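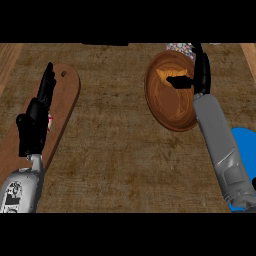
Arms update – what's changing on the breakfast line

OK, quick one this time, we're short on hours and the July issue ran long enough for two. A lot of you have asked what is going on with the two arms and when they start on the breakfast trays, and what it means for shifts. So, in no special order.

Where we are. Still mostly in simulation. The team over at Urorley builds the table on the computer first, then runs the two arms on it over and over before anybody lets the real ones near real food. Bowls, boards, bread, pastry. Pastry is the hard one. Squeeze a roll too hard and it springs back, squeeze something flaky and you have crumbs and a complaint. Anyone who has packed trays at Murnham at five in the morning knows this without a computer.

The real pair is bolted down at the end of line 2, behind the yellow tape. Please stay behind the tape even when the arms are parked. Parked is not off. There is a green light for off, and it has to be green before you lean over to wipe down.

What they will do. Move baked goods from the cooling boards to the bowls, and the bowls to the trays. That's the plan for the first stretch. No hot drinks, no knives, no fruit cutting, no allergen trays. Allergen trays stay with people, full stop. This was the first thing the line asked for and it was agreed in the same meeting.

What they will not do. Checking. Somebody still looks at every tray before the lid goes on. If the bread looks wrong, pull it. You don't need to ask the arm or the supervisor or fill in a form first. Pull it, put it on the side rack, form later.

Jobs. The question everybody asks so let's not bury it. There are 29 of us on the breakfast side across both shifts, and the agreement signed with Maltemside says no one on that list loses hours because of the arms for the length of the trial. It's on the board by the lockers, the whole thing, two pages. Read it. What it doesn't say is what happens after the trial, and we have asked for that in writing. No answer yet. We'll print it when we get it, whatever it says.

What does change is who stands where. Two packing spots on the early shift become one packing spot and one line minder. The minder loads boards, clears jams, does the checking and writes down every stop. Same grade as packing for now. We think it should be a grade up, it's more to learn and more to answer for if it goes wrong, and this is on the list for the next pay talk. If you agree come and say so, if you don't come and say that too.

Training. Two hours in the small room upstairs, then a shift alongside somebody who has already done it. Paid, on the clock. Sign-up sheet is by the time clock. Early shift gets first pick as it's their line, late shift after. If English isn't your first language there will be a session with more time and printed sheets, tick the box in the last colum.

A few of us went over to Urorley to watch the simulated runs on the big screen, and some notes for people who couldn't come:

It's slow. Slower than any of us. They say speed comes last and they'd sooner have it slow and right, fine, but the tray count on the wall was set for people. We asked for the target on line 2 to come down during the trial and it is coming down, to 200 trays a shift. Don't let anybody tell you different.

The hands are better than we thought. Black fingers, quite long, they sort of feel their way in over the rim of the bowl. The left and right hand work on their own, one at the board and one at the bowl. Where it went wrong was mostly letting go. Picks the thing up nicely and then hangs on to it.

Shiny bowls give it trouble on the real line, apparently, something with the lights. So the wooden bowls are staying, which half of you will be pleased about and the dish room will not. Dish room – we know. They can't go in the big machine. We've asked for extra hand-wash time and got a maybe.

Clutter is a problem too. A cup or a cloth left on the table and it may try to go around it, or stop dead. So the table gets cleared before each run. That's a new job and it needs somebody's name on it, not just "whoever's nearest", becuase we all know how that goes.

Wrists and backs. This is the part some of us are honestly looking forward to. The reach from the cooling boards is the worst one on the line and has been for years. If the arms take that reach and nothing else they'll have done some good. The Ghorbani people who did the lifting survey are coming back during the trial to do the same survey again, so please fill it in, even if you filled in the last one and never heard anything.

Being filmed. There are cameras over the arm table. They point at the table and your hands may be in it when you load. Faces should not be. The footage is for fixing the arms and can't be used for timekeeping or discipline, page 2 of the agreement, last paragraph. If anybody quotes footage at you in a meeting, stop the meeting and come find us.

Stops. Red button, either end. Anyone can press it, any time, any reason, you don't get written up for it. Press it first, talk after.

Questions in the box by the canteen door or just grab one of us on break. Sign-up sheet closes when it's full, there will be a second one.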